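Sorting the soft things, 11/13/24

We moved to Getville with too many boxes, and the one I was most afraid to open said only "soft". Inside were cloths, covers, one scarf from my aunt and the gray seal. Or sea lion – in my family we never agreed. It has small round black eyes and a seam pattern on the head like a ball, and I have carried it through 4 apartments.
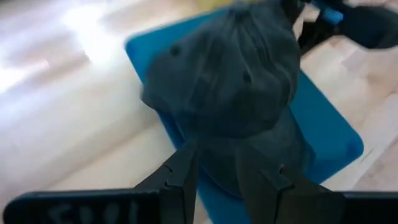 Celeste Magalhães wrote to me that it must be a sea lion, and that I should never wash it hot, only by hand with a little soap. She lost a rabbit that way. I will listen to her.

For the rest I made a simple rule: one bin for one color family. The purple cloth goes in the yellow bin and the dark gray one goes in the teal bin. My mother would fold everything first. I don't fold, I only put, and so the work is finished before my coffee is cold.

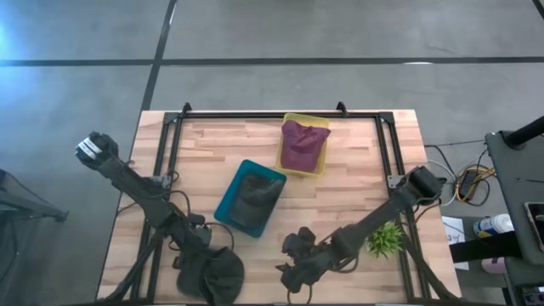 The scarf is still without a place. I tried it on the shelf and on the door hook, and both looked wrong to me. In December I want to buy one more bin, maybe a green one, and then the box can go to the paper recycling.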